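Rack Spacing and Drying of Shallow Plates
Project report, Household Materials course
Itzel Ibarra
3 April 2025 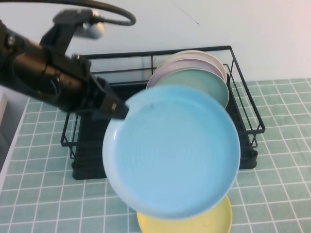

Figure 1. Light blue plate in front of the wire rack; yellow plate on the table.

1. Purpose

The project compared two ways of loading a wire dish rack. In the first, a plate went into every slot. In the second, one slot was left open between plates. The measured quantity was the water left on each plate after a fixed time.

2. Materials

The rack is black wire, with a raised back section, lower side rails and vertical dividers that hold plates upright. The plates are round and have a shallow raised rim. Plate color was used only to keep the log in order. Weights were read on a Zurner kitchen scale, and rinse water was measured in a Budex jug.

3. Method

Each plate was weighed dry, rinsed with 200 ml of tap water, held on edge until the stream broke into drops, and placed in the rack. After 42 minutes it was taken out and weighed again. The rim was then blotted with a paper towel of known weight, so that rim water could be recorded separately. Windows stayed closed during all runs. A total of 90 plate readings were taken, split evenly between the two loadings.

4. Results

Plates in adjacent slots kept more water than plates with an open slot beside them. The difference was largest in the middle of the rack and small at the ends. In both loadings most of the remaining water was on the lowest part of the rim, where the plate touches the wire. Almost 225 minutes passed before the last fully loaded rack reached dry weight. That run was not repeated.

5. Sources of error

The scale reads in whole grams, so small amounts of rim water are poorly resolved. Room humidity was not recorded before the second week. Three readings in the log have no slot number and were left out of the comparison by position.

6. Further work

A second set of runs is planned for September with the Escobedo rack, which has wider slots. Bowls will be tested separately.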